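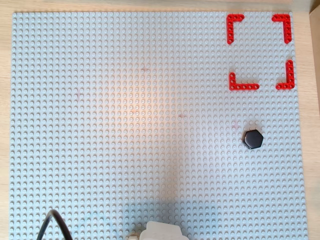
Red corners, black puck, one very long afternoon ahead of me.

1/ Right. Several of you asked what I make of the Wekis starter arm, the one Lukau sells with the "learns any job in an evening" line all over the box. I've had it a while now. Thread, with moaning.

2/ The price first, as the adverts are shy about it. 520 for the arm, gripper and control board. Then another 60 for the "task pack", which I'd assumed was software. It's a PDF and a login. You supply your own things to move.

3/ So I'm using Lego. Big grey baseplate, four red corner bits to make a square, black hexagon to go inside it. The job is as dull as I could make it: pick up the puck, put it in the square. If a beginner's kit can't manage that, I don't much care what else it does.

4/ The sales page says you "show it once". The manual, page 9, says you should record "at least" 90 goes before you train anything. Those are two different products and I'd like to know which one I paid for.

5/ To be fair to it, recording is easy enough. You steer the arm by hand, press the button, do the move, press the button again. I got through nearly 90 with two tea breaks. My wrist has views.

6/ Training is where Lukau would like you to take out a subscription. You can do it on your own machine, but the link to the instructions for that is in small grey type at the bottom of the help page and the first one I clicked was dead. I found the working one on the Pillai forum, posted by another customer back in May.

7/ Results, then. Puck started just below the square, where I'd put it for most of the recordings: fine. Slow, a bit of dithering over the top of it, but it went in more often than it didn't.

8/ Puck started over on the left half of the plate: hopeless. It went to where the puck usually is, closed on thin air, carried the thin air to the square and set it down very gently.

9/ I know, I know. "You didn't record any from the left." Correct! And the box says any job in an evening, it doesn't say any job provided the thing never moves. I'm reviewing the box as well.

10/ Did another batch with the puck all over the place. Better. Not good. It now copes with the left if I'm not too mean about it, and has got slightly worse at the easy spot it used to manage. Support tells me this is "expected behaviour". Expected by whom?

11/ Lighting matters far more than the manual lets on. I get a warm patch in the middle of the plate from the lamp and the arm seems to fuss more there. Can't prove that. Moved the lamp, it fussed less, moved it back, it fussed again, and then I got bored and made dinner.

12/ The studs are a fair test, I think, and a slightly cruel one. The puck sits on bumps, so the fingers need to come in at a sensible height. On a bare table it had an easier time of it. Lukau's own demo video uses a foam cube on a plain mat. Draw your own conclusions.

13/ Things I do like, so I'm not accused of being a misery. The gripper is decent. The control board hasn't crashed on me. It's quiet enough to run in the evening without complaints from the next room.

14/ Things I don't: cables. There's no clip or channel for them anywhere on the base, so you end up with a loop lying wherever it fancies. For that money I'd like a clip - one clip.

15/ Someone asked how it compares to the Sotham kit. I only had the Sotham on loan, so go easy. It was fiddlier to put together and the manual was worse, if you can picture that. But it never claimed to learn anything in an evening, and I found I was crosser with it less often.

16/ Would I buy the Wekis again? As a thing to tinker with, maybe, if it were on offer. As the thing on the box, no. If you've a child hoping it'll tidy the bedroom, please read page 9 together before anyone gets excited.

17/ Skip the task pack whatever you do. Everything useful in it is on the forum for nothing, with fewer spelling mistakes.

18/ Next I'm turning the red corners so the square sits at an angle, same puck, no new recordings. I have a guess how that'll go. Will add it to the bottom of this thread when it's done.

19/ And before anyone from Lukau pops up in the replies again: yes, I've updated the firmware. Twice. The second time it forgot its home position.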